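Search this site
Search
Go

Curtains, a plant and a sofa that won't be moved

I have been putting off writing about the living room because it isn't finished, and I had an idea that I would do one long post when it was. That was two winters ago. It still isn't finished, so this is where it has got to.

The room is on a high floor and has one very wide window. When we came to see the flat the window was what sold it, and for the first few weeks I left it bare and thought anyone who covered it up must be mad. Then it got to be summer. By three in the afternoon you couldn't sit in there without squinting, the sofa was hot to the touch, and the people in the towers opposite could presumably see me eating toast.

So, curtains. I had never bought curtains before. My last place had blinds already up when I moved in and I left them behind when I moved out. I went to a shop in town with the width written on the back of an envelope and was asked whether that was the width of the window or the width of the track, and what fullness I wanted, and I had to go home again.

For anyone in the same position, fullness is how much wider the fabric is than the track. If you buy sheers the same width as the window they hang flat, like a bed sheet on a line. Twice the width gives you proper folds. The shop wanted to sell me three times, which would have looked lovely and cost more than the sofa did. I settled on double. The fabric is the plain white from the Nostell range, nothing special, and it came to just under £400 made up, with the track on top of that. The heavier brown drapes I already had, from the bedroom in the old flat. I only really use those in December and January when the glass gives off cold.

I measured the drop at both ends and in the middle, which I recommend, as the floor in this building isn't level. I went with the shortest of the measurements. The sheers stop a little above the floor and I get the hoover under them without it swallowing the hem. My sister-in-law thinks they should touch. She may be right about how it looks but she doesn't do the hoovering.

What I didn't expect was how much they would change the light. On a bright day the whole room goes a sort of even white and you can read anywhere in it. On a dull day, and we get plenty, it goes dim quite early, and everything in front of the window turns dark. The sofa nearly disappears. I now put a lamp on by mid-afternoon from October onwards, which I never did when the window was bare, so they have cost me a bit in electricity as well.

Then there is the sofa itself. It came from an auction house clearance, and I bought it on a Saturday morning when I had gone in to look at a bookcase. It has a carved dark wood frame along the back, all scrolls and points, and brown patterned upholstery. It is completely wrong for a modern flat. I knew that when I put my hand up. The hammer price was £300 and I was the only bidder, which ought to have told me something.

Getting it upstairs is a post of its own. It would not go in the lift standing up, lying down or at an angle, and the delivery men took it up the stairs with a lot of resting on landings. When it was finally in the room they put it down in front of the window and asked if that was all right, and I said yes. It has been there ever since. I had meant it to go against the long wall, where the back wouldn't be seen and wouldn't block the radiator. I have tried to shift it on my own twice and managed the width of my hand.

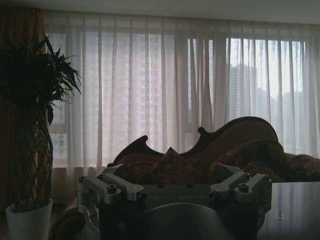

The carving is a dust trap. A duster goes over the top of it and leaves everything in the grooves. I use a soft paintbrush, a one-inch one that has never had paint on it, and work from the highest part downwards, then run the hoover along the seat to catch what has fallen. It takes twenty minutes if the radio is on. Twice a year I wax it with a clear furniture wax, put on thinly with an old sock and buffed off the same day. If you leave it overnight, as I did the first time, it goes tacky and collects fluff, and you have to take it back with white spirit and start again.

I have looked into having the sofa reupholstered. The firm I asked, Darent, came out to look at it and were very pleasant and quoted me £3000 with their fabric. I asked what it would be with mine and it wasn't a great deal less, as most of the money is labour. The seat is still firm. The pattern hides marks. I said I would think about it, and I have thought about it, and the answer is no. I bought a bottle of upholstery shampoo and did it myself over a bank holiday with the windows open. The water I wrung out of the cloth was the colour of strong tea. I won't claim it looks new but it smells of nothing now, where before it smelt faintly of someone else's house.

The brown cushion is the one thing on it people ask about, usually because they have tried to get comfortable against it and failed. The filling has gone into lumps. I washed it whole, which the label said I could, and dried it over the bath, which was probably the mistake. You are supposed to tumble them with a couple of tennis balls. I have since bought a new inner but it is fatter than the old one and won't go in the cover without straining the zip, so the lumpy one is back in until I find the right size.

Now the plant. I am not good with plants and I don't want to give the impression that this is advice. I bought it from Priltitden, the garden centre out past the ring road, mainly for the stem, which is woven in a criss-cross pattern like a basket. The label had come off and the girl on the till wasn't sure what it was either. It's the spiky sort, like a small palm. I put it in a plain white pot, stood it beside the sofa near the window, and waited for it to die like the others.

It hasn't. I think what helps is the sheers, because my last one stood in full sun in a bare window and went crisp down one side. This one gets the light but not the glare. I water it when the top of the soil is properly dry, which in winter can be three weeks, and I tip out anything that collects in the bottom of the pot an hour later. The lower leaves go brown at the tips and then all the way along, and I pull those off. I was worried about it until I read that it is just how they grow. I turn the pot a quarter whenever I remember, otherwise it leans towards the glass.

The other thing I should mention is the table, because of the shine on it. It is a dark glossy top, and it shows everything. Every crumb, every ring, every bit of dust that has come off the carving. In the evening you can't tell, but with daylight coming across it from the window you can see if someone has so much as put a finger down. I have tried sprays and they leave a smear that is worse than the dust. What works is a barely damp microfibre cloth and then a dry one straight after, going in the same direction as the light. It needs doing most days. If I were buying again I would get something with a matt top, and I'd say the same to anyone with a big window.

What's left to do. The curtain track sags a touch in the middle and wants another bracket, which means drilling into the concrete above the window, and I haven't got a drill that will go into it. I have asked about borrowing one. The skirting behind the sofa has never been painted, since I can't get to it. I would like a rug but can't decide between one that goes under the sofa and one that stops short, and the first means lifting the sofa. I have a tin of paint for the long wall, a greyish green called Pan that looked right in the shop and a bit like hospital soup on the sample patch. I put the patch up in the morning and again in the evening, and it was two different colours. I will live with it for another month and see.

I also need to wash the sheers. They have been up since they were hung and they must be holding a fair amount of dust, though they don't look it from the room. I'm told you take the hooks out, wash them on a cool delicates cycle in a pillowcase, and hang them back up damp so that they dry straight. If that goes well I'll put a note at the bottom of this post. The brown drapes say dry clean only, and those can wait until the spring.

Recent posts
Waxing wood without making it sticky
What to ask before you order curtains
Three plants I have killed and one I haven't
The hall cupboard, again
Getting rings off a glossy table
Going to an auction for a bookcase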